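# Hand-held gripper: pads keep skating off cloth

**flatwasher** – Friday, 7:40 pm

Second version of my hand-held gripper is together and I've hit the same wall as the first. It picks up blocks, tape rolls and cable ties fine. On laundry it closes, drags across the top layer and comes up with nothing.

Build so far:

- Black printed jaws, mirrored, on a four-bar linkage, with triangular cutouts near the base to save weight
- Trigger pull through a Sallness cable, spring return
- Dark blue pads at the tips, angled inward
- Camera mounted behind the jaws, looking out past the tips

Pinch force at the pads is 900 grams on my kitchen scale. The same jaws will go on the arm at the Warnetau workshop later, so I want the geometry settled by hand first.

Is it pad material, or am I short on force?

**gantry_low** – 8:05 pm

Force isn't your problem. 900 grams is plenty for a shirt. I run 400 on mine and it lifts jeans.

I'd look at the pads. Hard printed pads with a thin skin on them will skate on cotton no matter how hard you squeeze. Cast them in soft silicone, 2 mm thick, and try again.

**teeslot** – 8:31 pm

Disagree on the silicone, or at least on doing it first. Soft pads pick up lint and after an evening of towels they're as slick as bare plastic. You end up wiping them all the time. I went back to firm pads with shallow ribs cut across them.

What matters more is where the tips go as they close. If your linkage swings the tips up and away at the end of travel, the pads leave the cloth right before they meet. Put a marker pen on one tip, close it against a sheet of paper and look at the line.

**flatwasher** – 8:50 pm

The pads are firm rubber glued to the print, no ribs. I haven't traced the tips. I assumed a four-bar would stay flat enough.

**teeslot** – 9:02 pm

It only stays flat if both links are the same length and the pivots are parallel. Most of the files going around have one link shortened so the jaws open wider. That gives you an arc. Measure between pivot centers.

**gantry_low** – 9:10 pm

An arc is fine if you push down while you close. It's hand-held, so you can do that without thinking.

**teeslot** – 9:14 pm

Sure, and then it goes on the arm and the arm doesn't do that. The first post says that's where it's headed.

**inau_bench** – 9:36 pm

I built one off the Kushwaha drawings last May and had the same trouble. Two things helped:

1. Pinch a fold or an edge. With a flat single layer there's nothing to get hold of, and no pad fixes that completely. Come in across the fold with one pad on each side.
2. Cut the pad angle back. Mine were turned in so far that the top corners met first and the rest of the pad never touched anything.

I'm with gantry_low on the force. Past a certain point the linkage just flexes and you lose what you added. Check the pivots for slop too. I replaced plain screws with shoulder screws and the twist went away.

**flatwasher** – 10:15 pm

Did the marker test. The tips rise 2 mm over the last part of the travel, so teeslot is right about the arc. The links are unequal – I scaled one when I widened the opening and forgot about it.

Plan for tomorrow: reprint with equal links, file shallow ribs into the existing pads, leave the spring alone. If it still skates I'll cast a silicone set.

I'd like to keep the wide opening. A thick towel folded over won't go between the pads otherwise.

**gantry_low** – 10:22 pm

Change one thing at a time or you won't know which one did it. I still say pads first. Ribs are fine on terry cloth and don't do much on a smooth sheet.

**flatwasher** – 10:40 pm

Fair. Links first, then ribs, with the same pile for both. The current jaws, open over the red cloth with the fold running across in front of the tips:

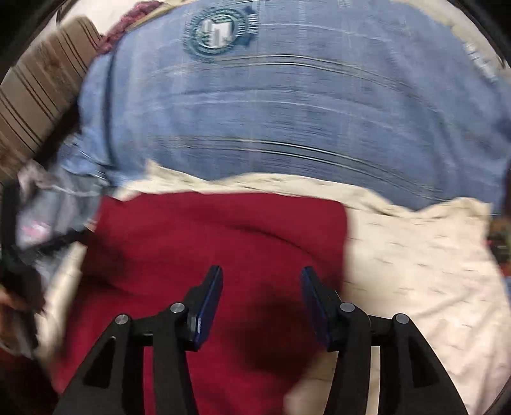
## Reply from inau_bench – 10:58 pm

With the pads turned in like that, I'd reprint the tips along with the links. Make the pad mount a separate piece held by a screw, so you can try a few angles without printing whole jaws.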